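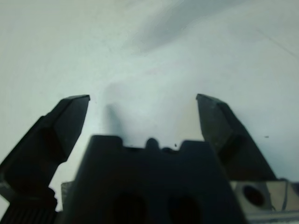
Chapter 5. A Place for the Phone

Before we put anything away we need a surface to work on, and I would ask you to spend a little longer on this than you think you should. Most of us have stopped seeing our own tables. My old teacher Elaheh Kazemi made every new class in Ponville stand in front of a cleared one for 2 full minutes, and we all thought she was being fussy (she was, and I loved her for it). Try it with a plain white top. Pale and matte as it is, you will find soft gray shadows lying across it and a faint line or two you hadn't noticed, and once your eye has slowed down enough to catch those, it is ready to judge where a thing ought to sit.

In the last chapter we sorted papers, which stay where they're put. A phone is harder, poor thing - it gets picked up all day long and set down wherever the hand happens to be, on the bread box, on the arm of the couch, once in Clem Pearce's case in the flour bin. Telling yourself to be more careful will carry you to the weekend at best. What helps is a home for it, one spot that is always open and easy to reach.

A good home is a close fit. Wiremu Grimshaw, whose workshop notes from Mudgway I have leaned on all through this book, liked to say that a big basket invites company: first the phone, then the keys, then a month of receipts. A shallow tray is kinder to you.
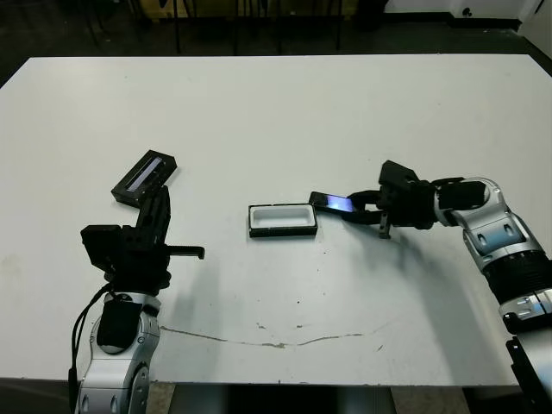

Choosing the tray is mostly a matter of matching sizes, so bring the phone along when you shop or rummage. Lay it down, lift it, lay it down again, and see if your fingers have room. The rectangular one on the white table, with its black rim and white recessed middle, suits a smartphone nicely, and the pale inside is a help when the phone is black. Set yours with the long side toward you to begin with, and turn it later if your wrist complains.

Words to know in this chapter: home, landing spot, close fit, recess.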